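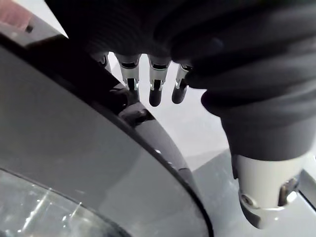

Software Engineer, Hand Control and Perception

Lemusach, full time, on site

Damska writes the control stack for multi-fingered robot hands. We are looking for one engineer to join the manipulation software group at our Lemusach lab, which currently has 6 people. The position reports to Jae-hoon Jin.

The work

You will own the layer between the grasp planner and the joint controllers. The inner loop runs at 1000 Hz in C++ on a real-time Linux kernel. Above it sits Nidlow, our in-house planner, which takes a contact set and returns finger trajectories at a much lower rate. Most current problems sit at the boundary between the two: stale contact estimates, trajectory handover during replanning, and thumb paths that satisfy the kinematic model but pass too close to large curved housings.

Specific tasks in the first year:

Rewrite the trajectory handover so that a replan never produces a step in commanded velocity.
Extend the wrist camera pipeline to track fingertips at close range, including when one finger is mostly hidden behind the object or the sleeve.
Add a collision model for soft coverings. The present model treats fabric as a rigid shell and rejects grasps that are feasible.
Maintain the log replay tool and its regression suite (nearly 80 recorded sequences at present).
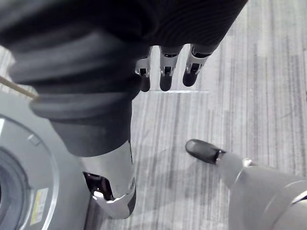

Wrist-level view with three fingers pointing down, fabric covering above, gray base at left.

Required

Strong C++ (17 or later) and working Python.
Experience with real-time control on physical hardware. Simulation alone is not sufficient.
Rigid body kinematics, including Jacobians for coupled joints.
Camera calibration, in particular hand-eye calibration for a moving wrist camera.
Ability to read someone else's log files and write down what went wrong.

Useful

Contact estimation from motor current.
Segmentation of reflective metal and dark cloth.
Experience with trajectory optimization libraries or with writing your own.
Build tooling, CMake in particular.

A doctorate is not required. Candidates with a few years of industry work and candidates coming directly from a graduate program will be considered on the same terms.

Conditions

Permanent contract after a trial period. Expect to spend a good share of your time at the hardware. Remote work is possible on days without scheduled robot time.

How to apply

Send a resume and one code sample that you wrote yourself, with a short note on what it does and what you would change. No cover letter is needed. Selected applicants will have a 45-minute technical call, followed by an on-site visit with a debugging exercise on a recorded log.

Applications opened in November 2022. On-site visits are planned for December. Quote reference OH-HAND in the subject line. Questions about the technical content can be addressed to Jae-hoon Jin through the Damska contact form.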